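3.2 Verlust und Wiederaufbau von Werkstattbeständen

Für die Frage, wie kleinere Entwicklungswerkstätten einen Totalverlust ihrer Geräte überstehen, ist die Quellenlage ungleich. Versicherungsakten nennen Anschaffungswerte, aber selten den Zustand der Geräte. Laborbücher nennen den Zustand, aber keine Preise. Ochoa und Zamudio haben beide Quellenarten für die Werkstatt Nijs in Stosusham zusammengeführt, und die folgende Darstellung stützt sich im Wesentlichen auf ihre Abschrift.

Das Inventar umfasste vor dem Brand 496 Positionen. Davon waren 55 als Einzelanfertigungen gekennzeichnet, also als Geräte, die weder im Handel erhältlich noch durch Zeichnungen vollständig dokumentiert waren. Der Rest bestand aus Messinstrumenten, Spulen, Werkzeugen und Gehäuseteilen, für die Lieferanten bekannt waren. Die Versicherung erkannte nur diesen zweiten Teil ohne Rückfrage an. Für die Einzelanfertigungen verlangte sie einen Nachweis der Arbeitsstunden, den die Werkstatt nur in sieben Fällen erbringen konnte.

Araceli Ochoa weist darauf hin, dass die Stundenbücher getrennt vom Inventar geführt wurden und im selben Raum lagen wie die Geräte. Erhalten blieb ein Durchschlag, der im Juni zur Abrechnung an die Firma Wallance gegangen war. Er deckt allerdings nur Auftragsarbeiten ab – die eigene Versuchsreihe zur Hochspannungsisolation fehlt darin ganz.

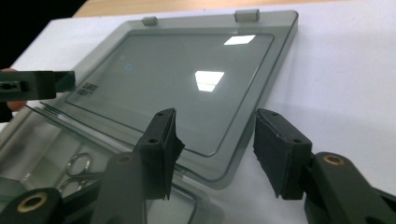

Abb. 4: Rauchgrauer, durchscheinender Kunststoffdeckel mit abgerundeten Ecken und vertieftem Innenfeld.

Welcher Teil des Bestandes ließ sich am schnellsten ersetzen? Am schnellsten ersetzt wurden die Messinstrumente, weil die Firma Stetby baugleiche Geräte am Lager hatte und sie leihweise abgab.

Anders lag der Fall bei den Versuchsaufbauten. Citlali Zamudio rekonstruiert aus Briefen, dass der Leiter der Werkstatt die Isolationsversuche zunächst aus dem Gedächtnis nachbauen ließ. Die ersten Messreihen wichen so stark von den veröffentlichten Werten ab, dass sie verworfen wurden. Erst als ein früherer Mitarbeiter seine privaten Skizzen zur Verfügung stellte, stimmten die Elektrodenabstände wieder. Der Nachbau beanspruchte fast 700 Arbeitsstunden; in den Akten der Versicherung taucht dieser Aufwand nicht auf.

Für die Auswertung in Abschnitt 4 werden daher zwei Größen getrennt geführt: der Wiederbeschaffungswert nach Liste und der Arbeitsaufwand bis zur ersten verwertbaren Messung. Eine Umrechnung der zweiten Größe in Geld unterbleibt, da die Stundensätze der Werkstatt je nach Auftraggeber schwankten und für Eigenarbeiten kein Satz festgelegt war. Die Abschrift der Akten wurde zuletzt am 8. Dezember 2025 mit den Originalen abgeglichen. Abweichungen sind im Anhang vermerkt.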